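Gear Sub-Group, Rumov Walking Club
Minutes of the meeting held 06/01/2020 at the Sheehan Street hall

Present: Gerasimos Lazaridis (chair), Conall Lenihan (minutes), and 7 members
Apologies: none received

1. Previous minutes
Accepted with one correction. The club did not "agree" to replace the loaner headlamps. It agreed to look at prices. The chair asked that the difference be kept in mind.

2. Trekking poles
Lazaridis had the Tallex folding poles out on four walks. The maker's leaflet says the locks "never slip." His slipped on the second walk, going downhill, with a normal day pack. He tightened the collar and it held after that, though he would not lend the pair to a beginner. Lenihan wondered whether the old twist-lock poles in the cupboard are any worse. They weigh more, but they have been up and down the ridge for years. No purchase for now.

3. Rain jackets
Kavodano has offered the club a group price of 59 dollars a jacket if we order by the end of June. The chair read out the fabric claims and was not convinced. "Breathable" is on every label in the store, and he has yet to wear a jacket that kept him dry from the inside on a steep climb. Two members like the cut and the big hood. One asked what happens to the coating after a season of washing. The seller's letter does not say.

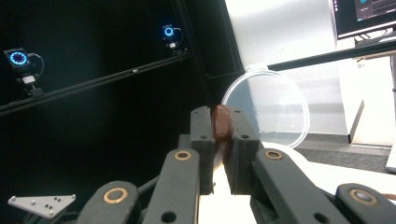 Has anyone worn the Kavodano jacket in steady rain?
Only Lenihan, for one afternoon, and the shoulders were damp under the pack straps by the time he got back to the car.

Agreed to borrow two jackets before deciding. If the seller will not lend them, the matter is dropped. Lenihan to write.

4. Water filters
The budget for the year is 500 dollars and the filters on the list would take most of it. Lazaridis doubts we need them on day walks where people carry water from home. Against that, the overnight group has been sharing one filter and it is slow. A member proposed buying one good filter and trying it before buying more. Carried, with the chair abstaining.

5. Loaner packs
Still three hip belts with broken buckles. Spare buckles were ordered in the wrong width and have to go back. Lenihan to measure the webbing this time before ordering.

6. Other business
A request for club-branded hats was heard and not taken up.

Next meeting to be set once the jackets have been tried or refused.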